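Tindel Kitchen Pack — practice rooms for your two-armed robot

I put Tindel together after one too many evenings of resetting the same cups by hand. It's a set of simulated kitchens where you drive a two-armed robot yourself, record what you did, and hand the recordings over to whatever policy you're training. I wrote it for small teams, and I still use it most days!

You get 29 room layouts, with finishes and clutter that change between episodes, and the views are saved in step with the joint positions and gripper commands.

Views from a Tindel kitchen:

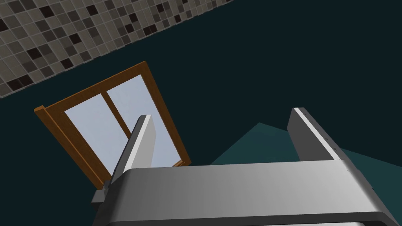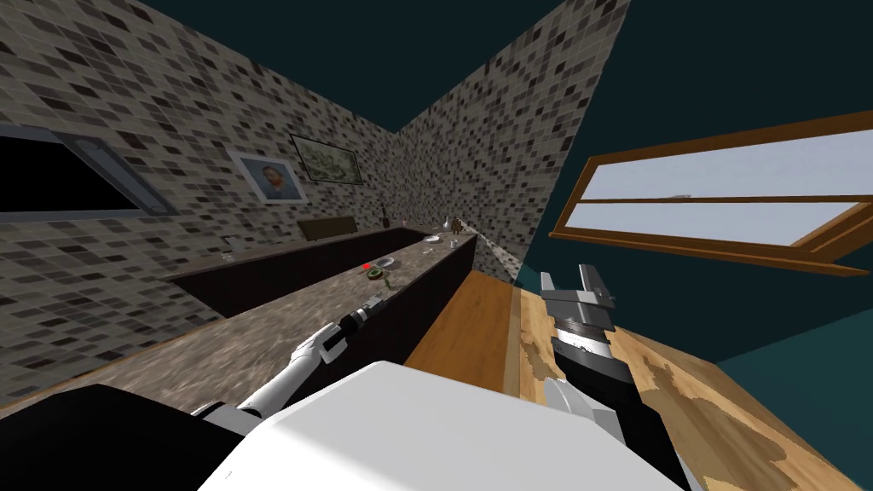 Recording works with the Poltolik hand controllers (sold separately) or a plain keyboard, though I'd only use the keyboard for testing. Each license covers up to 7 operators. Failed tries are kept and tagged, so please don't delete them — I've found them handy for training a success checker later on.

Export goes straight to the Plornia format. The March update added replay with new lighting, and it also fixed that annoying pause when you switch arms.

Needs one graphics card and a bit of patience on the first load.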